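Pindier 室内360度撮影キット 賃貸集合住宅向け

Pindierは、マンションやアパートの室内を360度で撮影し、そのまま物件ページに載せるための機材キットです。管理会社の方、リーシング担当の方が、自分の手で撮影できることを目的に作りました。専門のカメラマンを呼ばなくても、一つの住戸を35分で撮り終えることができます。

私はNayara Godoyと申します。Pindierの製品を担当しています。日本語は母語ではありませんので、少し硬い文章になるかもしれませんが、できるだけ正確に説明します。

キットに入っているもの

・360度カメラ本体 1台
・一脚(伸縮式、最大76インチ) 1本
・三つ足の小型ベース 1個
・予備バッテリー 3個
・充電器とケーブル
・持ち運び用ケース
・撮影手順カード(日本語、英語、ポルトガル語)

ケースを含めた重さは、女性スタッフが片手で階段を上がれる程度におさえてあります。エレベーターのない建物でも使いたい、という声が最初から多かったからです。

だれのための製品か

一番多いお客様は、複数の建物を管理している会社です。たとえば管理会社のAndreadisでは、空室が出るたびに外部の業者に撮影を頼んでいました。予約が取れるまで日数がかかり、その間は古い写真で募集をしていたそうです。今は退去後の清掃が終わった日の午後に、現地の担当者が自分で撮影をしています。

反対に、一年に数回しか撮影しない大家さんには、購入よりレンタルをおすすめします。レンタルの条件はこのページの下のほうに書きました。

撮影の流れ

まず、部屋の照明をすべてつけ、カーテンを開けます。次に、ベースを部屋の中央に置き、一脚を目の高さまで伸ばします。スマートフォンのアプリで撮影ボタンを押し、撮影者はドアの外に出てください。一か所の撮影が終わると、短い音が鳴ります。

次の撮影位置は、前の位置が見えるところに決めます。廊下が曲がっている場合は、曲がり角にも一か所必要です。これを忘れると、見学者が画面の中で壁を通りぬけるような動きになり、間取りがわかりにくくなります。 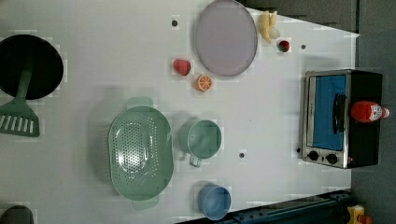 共用部の撮影も同じ方法でできます。エントランス、宅配ボックスの前、ラウンジ、ジム、屋上などです。共用部は人が通りますので、朝の早い時間をおすすめします。人が写った場合は、アップロードの後に顔をぼかす処理ができます。表札と車のナンバーも同じように処理できますが、小さい文字は見のがすことがありますので、公開の前に必ず目で確認をお願いします。

アップロードと公開

撮影したデータは、当社の管理画面Fekikに送ります。Fekikでは、撮影位置を間取り図の上に並べ、位置と位置を線でつなぎます。つなぎ方は自動で提案されますが、階段とロフトはまだ苦手です。メゾネットの住戸では、手で直す作業が必要になると考えてください。

完成したツアーには、住戸ごとのURLがつきます。物件ページに埋め込むことも、問い合わせへの返信メールに貼ることもできます。同じ間取りの住戸が多い建物では、代表の一戸だけを撮影し、ほかの住戸に割り当てる設定もあります。その場合、画面の左下に「同タイプの住戸です」という表示が出ます。この表示は消せません。消したいというご要望をいただくことがありますが、入居希望者に誤解をあたえないために、このままにしています。

地図サービスへの掲載

建物の外まわりと共用部は、一般の地図サービスに掲載することも可能です。掲載の可否は各サービスの審査によりますので、当社では結果をお約束できません。専有部の中は、地図サービスへの掲載の対象にしていません。

容量と保存

標準プランでは、1000か所までの撮影データを保存できます。ワンルームが中心の会社でしたら、200戸をこえる建物でもまず足りるはずです。上限に近づくと、管理者にメールが届きます。古いツアーは削除せずに「休止」にすることができ、休止中のものは上限に数えません。

購入とレンタル

購入の場合は、キット一式と標準プラン一年分がセットになります。二年目からはプランの料金だけです。バッテリーは消耗品ですので、保証の対象に入りません。カメラ本体のレンズに傷がついた場合は、有償の交換になります。

レンタルは一週間からです。返却は、届いたときの箱をそのままお使いください。12月から春の引っ越しの時期までは大変混み合いますので、早めのご連絡をお願いいたします。

別売品

Stoloro 車輪つきベース:共用部の長い廊下で使う台です。床にカーペットがある場合は動きが重くなりますので、ご注意ください。専有部の中では、標準のベースのほうが使いやすいです。

よくいただくご質問

家具がある部屋でも撮影できますか。
できます。モデルルームでも、家具のない空室でも手順は同じです。入居中の部屋を撮影するときは、必ず入居者の方の許可を取ってください。

鏡にカメラが写ります。
洗面所の鏡には、どうしても写ります。一脚の高さを下げて鏡の下の端より低くすると、写らなくなることが多いです。

今持っている360度カメラは使えますか。
一部の機種でFekikをご利用いただけます。機種名を書いてお問い合わせください。二営業日以内にお返事します。

ご注文の前に実物を見たい方には、オンラインでの実演も行っています。お問い合わせフォームの「実演希望」にチェックを入れて送信してください。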